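Shop > Closet & Laundry > Sweater Care > Trerkar Knit Folding Board

Search products, brands, tips... Go

Trerkar Knit Folding Board, Large

Posted by Elvia Trujillo, May 31, 2025
14 comments | 55 shares

I've carried this board in the shop since March and it keeps selling out on me, so I figured it deserved a proper page instead of the two lines I had up before. It's a flat panel with two side flaps and one bottom flap, and it folds a sweater into a neat rectangle in a few seconds. You lay the sweater face down, flip left, flip right, flip up, done!

I know, I know, folding boards have been around forever. I had one from Skevow years ago and it was fine for T-shirts, but put a thick knit on it and the flaps popped right back open. The Trerkar has a wider gap at the hinges, so there's room for the bulk. That gap is the whole reason I switched (well, that and the rounded corners, which don't snag on loose stitches).

I do my folding on the bed, like most people I know, and the board sits fine on a mattress as long as the sheet is pulled more or less smooth.

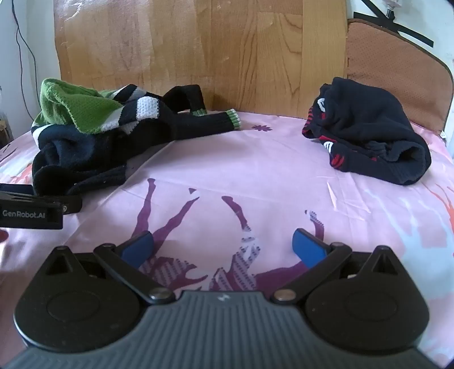
Chunky patterned sweaters are where I like it best. Anything with color blocks or stripes and ribbed cuffs has so much going on that I never could find the middle by eye, and I'd end up with one sleeve poking out of the stack. With the board you line up the neck with the little notch at the top and the sides take care of themselves. Do pull the sleeves straight first. If a sweater has been dropped in a heap with the hem rolled in on itself, give it a shake and turn the edge back out or you'll fold a big lump right into it.

The details, for those of you who like details:

Weight: 678 grams
Load: knits up to 6 pounds
Item number: 222
Folds flat for storage, and slides behind a dresser or under the bed
Wipes clean with a damp cloth

A few things I get asked a lot. Yes, it works for cardigans, just button them first. No, I wouldn't use it for kids' sizes. The panel is too wide and you'd be better off with the small Nenis board, which I also stock. And hoods are a pain on any board, this one included. I fold the hood down over the back before I start and that gets me most of the way there.

My one gripe is the bottom flap. It's stiff when it's new and it took me a week or so of laundry before it moved nicely. Engelhardt makes a softer one, if that sort of thing bugs you, but it costs more and I find it slides around on the bed.

I ship on Mondays. If you order two boards I'll put them in the same box and you only pay shipping once. Questions can go in the comments and I'll get to them in the evening after I close up.

Share this | Save to wish list | 14 comments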